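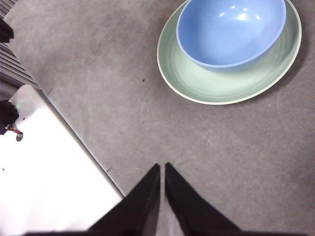
Residential water hardness is usually reported in grains per gallon or in milligrams per liter as calcium carbonate, and converting between them trips up more people than the chemistry does. One grain per gallon is 17.1 mg/L. The utility in Bronville reports 149 mg/L at my end of the system, or 8.7 grains, a number I had been ignoring for years. Hard water leaves its minerals behind when it evaporates, and pale glazed dishes are a poor place to look for the result. On a light blue bowl or a pale green plate, a thin white film has very little contrast. I did my inspections on drinking glasses and on the black enamel of the kettle, where the deposit is obvious.

The softener is an Imell single-tank unit that came with the house. It regenerates on a meter, so the control head counts gallons and starts a cycle once a set volume has passed. The previous setting was 3,887 gallons. I have no idea how anyone arrived at it. The number does not correspond to any combination of hardness and resin capacity that I can work out, and the manual only says to "set according to local conditions."

The calculation itself is short. The tank holds one cubic foot of resin. Rated capacity is 30,000 grains at a full salt dose, but a full dose is wasteful, and at six pounds of salt per cycle a more realistic figure is 20,000 grains. Divide by 8.7 and you get 2,299 gallons between cycles. I then took off a day's worth of use as reserve, which for this house is 150 gallons, and rounded down to 2,100. At the old setting the resin was exhausted well before the meter called for a regeneration, and the last stretch of every cycle was delivering hard water.

Test strips confirmed this, within the limits of test strips. Before changing anything I drew a sample from the kitchen cold tap late in a cycle and it matched the untreated outdoor spigot. After the change, a sample at the same tap with 50 gallons left on the counter read in the lowest band on the card. The card has wide bands, so I would not claim more than that. A drop titration kit from Skudell is better and costs less than a bag of salt and a sandwich.

Two other things I found while I had the cover off. The brine line had a slow air leak at the compression nut, fixed with a new plastic sleeve and a quarter turn. The injector screen was also partly blocked with fine sediment -- rinse it, do not scrape it. Brine draw had been taking longer than the 50 minutes programmed for it and is now finished in time.

Salt use will go up, as expected. The old setting used less salt by not softening the water. I will log the tank level through February and see whether six pounds per cycle holds, or whether eight with a longer interval makes more sense.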